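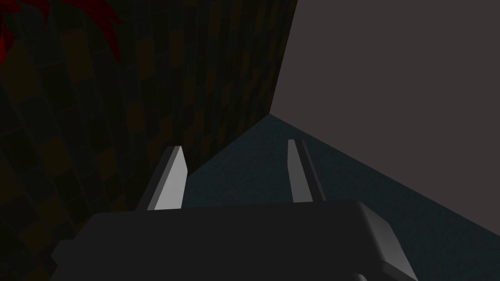 When should a pilot hole be drilled before driving a fastener into timber?
A pilot hole is required in all hardwoods, within a short distance of any end or edge in softwoods, and wherever the fastener is made of brass or another soft metal.

Unit handout: Nails, Adhesives and Mechanical Fixings in Timber
Course leader: Finlay MacBrayne
Workshop instructor: Obaidul Weerakoon

Purpose of this handout

These notes accompany the second lecture of the unit and should be read before the Monday workshop session. They cover the choice of nails, the preparation of pilot holes, the use of adhesive together with a mechanical fixing, and the treatment of corrosion. Machine screws and structural bolts are dealt with in a separate handout and will not be examined here.

1. How a nail holds

A nail driven across the grain pushes the wood fibers apart and bends them downward along the shank. The fibers press back against the metal, and the friction between the two resists withdrawal. A nail driven into end grain runs parallel to the fibers and has much less to grip. For this reason end-grain nailing should never be relied upon to carry a load in direct withdrawal.

Resistance to a sideways load depends on the thickness of the shank and on the density of the timber. A thick nail in dense timber performs well, but it is also the combination most likely to cause splitting. The choice of nail is therefore a compromise, and students are expected to be able to explain the compromise they have made in their written work.

2. Common types

Round wire nail. General carpentry. The head is flat and remains visible.
Oval nail. The long axis of the oval is set in line with the grain, which reduces splitting. The head may be punched below the surface.
Cut nail. Sheared from flat plate, with a blunt tip that tears through the fibers and does not wedge them apart. Still specified for flooring and for restoration work.
Ring-shank nail. Carries raised rings along the shank. Very difficult to remove once driven and should not be used where later access is expected.
Panel pin. A fine nail for moldings, backs and light trim.
Clout nail. Short, with a large head. Used for roofing felt and sheet material.

3. Length and spacing

As a working rule, the nail should be long enough for two thirds of its length to lie in the second, or receiving, piece. The thinner piece is always nailed to the thicker one. Nails in a row should be staggered across the grain so that no two enter the same growth line. Where several nails share a joint, driving them at slight opposing angles – known as dovetail nailing – gives noticeably better resistance to pulling apart. 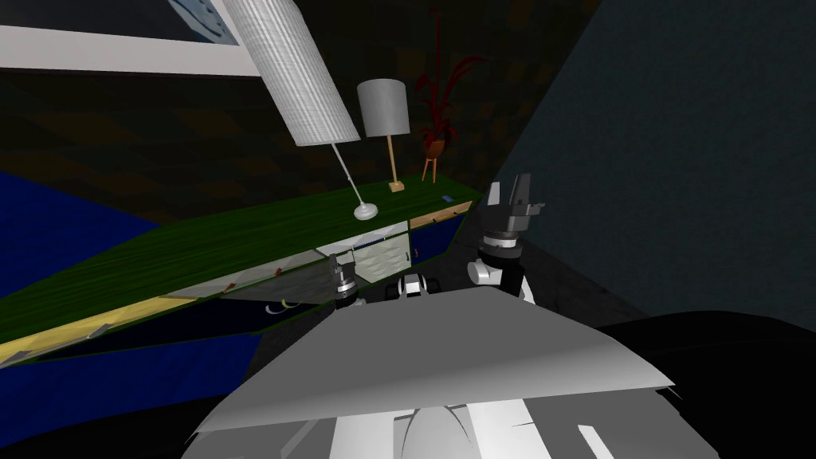
Does adhesive make the nails in a joint unnecessary?
In most workshop joints the adhesive carries the greater part of the load once cured, but the nails hold the parts in position while it sets and remain useful if the glue line later fails.

4. Combining adhesive and fixings

Surfaces must be clean, dry and free of old finish. Adhesive is applied to one face in a thin, even coat, the parts are brought together and aligned, and the fixings are then driven without delay. Excess adhesive is wiped away with a damp cloth before it forms a skin. Joints should not be moved or loaded until the curing time stated by the manufacturer has passed.

Oily timbers such as teak should be wiped with a suitable solvent shortly before gluing. Students must wear gloves for this task and must work at the extraction bench. Soaked cloths go in the lidded metal bin and are never left folded on a bench.
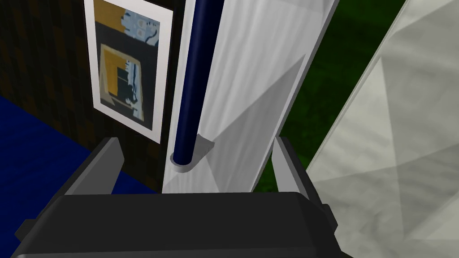
Department of Timber Trades and Building Conservation, Sellach College

5. Corrosion and staining

Plain steel rusts in damp conditions, and in timbers rich in tannin it also produces a blue-black stain. Oak, sweet chestnut and western red cedar are the species most often affected. Stainless steel or silicon bronze should be selected for exterior work in these timbers. Galvanized fixings are acceptable in most exterior softwood, provided that the coating has not been damaged by the hammer.

In the restoration of older joinery it is sometimes necessary to retain plain steel or iron for the sake of appearance. In such cases the fixing may be dipped in shellac or wax before use. The coating slows corrosion but does not prevent it, and the client should be told so in writing.

6. Removing old nails

Nails should be drawn in the direction in which they were driven. A thin block placed beneath the hammer or bar protects the surface. If the head has rusted away, the shank may be cut flush between the two parts and the remainder punched through or left in place. Fixings removed from a piece under restoration are to be bagged and labeled with the location from which they came. Jahangir Siddiqui will demonstrate the use of the hollow extraction drill during the workshop.
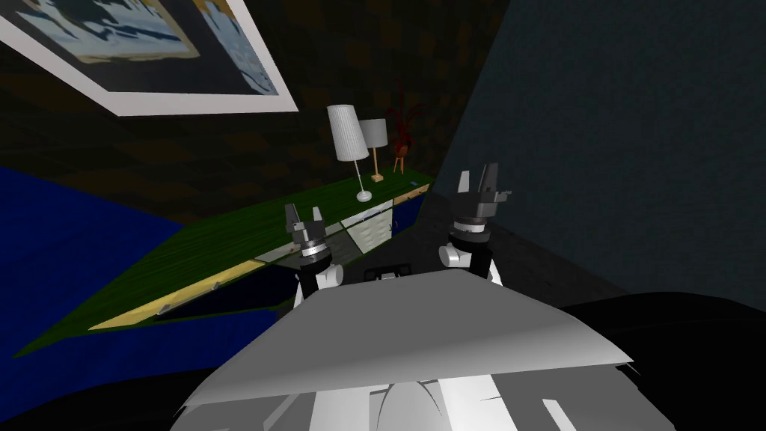

Figure 4. Room interior with framed picture.

7. Estimating quantities

Nails are normally sold by weight, while drawings call for them by number. The quantity is found by multiplying the number of joints by the nails per joint and adding an allowance for waste. For the practice exercise, assume a box of 2,000 panel pins and a job requiring 267 joints with 2 pins in each. Calculate the number of pins used and the number left in the box. Waste may be ignored on this occasion. Show all working.

8. Preparation for the workshop

Students should bring safety glasses, a pencil, a small square and a claw hammer of medium weight. Timber and fixings are supplied. The written exercise is to be handed to Saulius Grigaitė at the start of the session. Requests for an extension must be made to the course leader in advance.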